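Cable dress and finger bolts on the kitchen cell

Jul 12, 2020

The kitchen cell has been running since March and I have now redone its cabling twice. These are my notes on the second round, mostly so I can find them again.

The fault was a wrist camera that dropped out. It would run fine for 40 cycles, then lose the link for a second or two and come back. The log showed 416 dropouts over the period I kept, nearly all of them with the wrist turned well over to one side. I swapped the camera first and got the same result. Then I swapped the host port, same result. Rainer Gerlach at Virnlow, who sold me the mount, told me to stop buying parts and hold the cable while the arm moved. He was right. At the far end of the wrist travel there was no slack left and the connector was taking the load.

What I changed:

The camera lead no longer shares a tie with the power lead. They bend at different radii, and the stiffer one was dragging the thinner one along.

The service loop is longer by 80 mm. I measured this with the wrist at both ends of its travel. Measuring it at the home pose is how I got it wrong in March.

Hook-and-loop straps replace the zip ties everywhere above the base. Zip ties get pulled too tight, at least when I do it, and a tight tie makes a hard bend point.

While the arm was down I also went over the gripper fingers. The plates are from Irex and held on with small bolts, and several of mine had backed out by a fraction of a turn. That was enough to shift the fingertip. I cleaned the threads, used medium threadlocker, tightened by hand with the short key, then left it overnight before putting any load on it. My interval for checking these is now every 1,000 cycles. The sheet that came with the fingers doesn't give one.

After that comes the layout. I keep the props on the counter during a cable check on purpose. A loop that clears a bare counter can still snag a toaster lever or sweep a lid off a canister, and you want to find that at low speed.

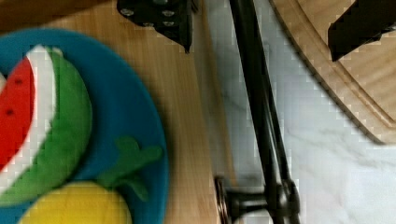
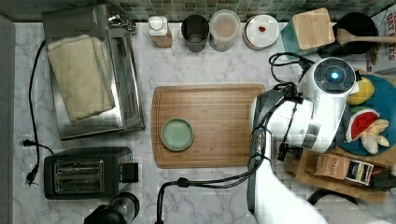
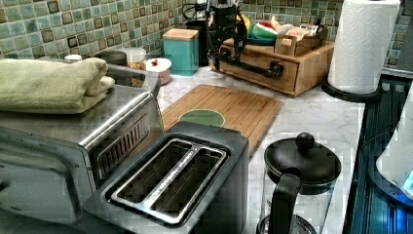 The kitchen cell from three views, with the wrist view first.

The check itself is simple. Speed limit at its lowest setting, one hand on the stop, and jog each joint to the end of the range the job uses. Then run the wrist through its full turn over the plates, over the cutting board, and again toward the back of the counter. Watch the loop and leave the gripper alone. If the loop touches anything, move the strap point before you move the prop, or you will be moving props forever.

I did have to move one strap, on the forearm. With the arm reached out, the new slack hung lower than I wanted. It now sits one hand width closer to the elbow, and the low point of the loop is higher by enough to matter.

Camera alignment needs redoing after any of this. I use the printed target from the Sevberg kit, taped flat, and take the poses in the same order every time so the numbers can be compared between sessions. If the residual comes out worse than last time, check the finger bolts before blaming the camera.

Still open: the strain relief at the base. I have a Van der Merwe clamp that fits the cable but not the hole spacing, so it needs an adapter plate. Until that is cut, the cables at the base are held by a strap and I look at them before each run.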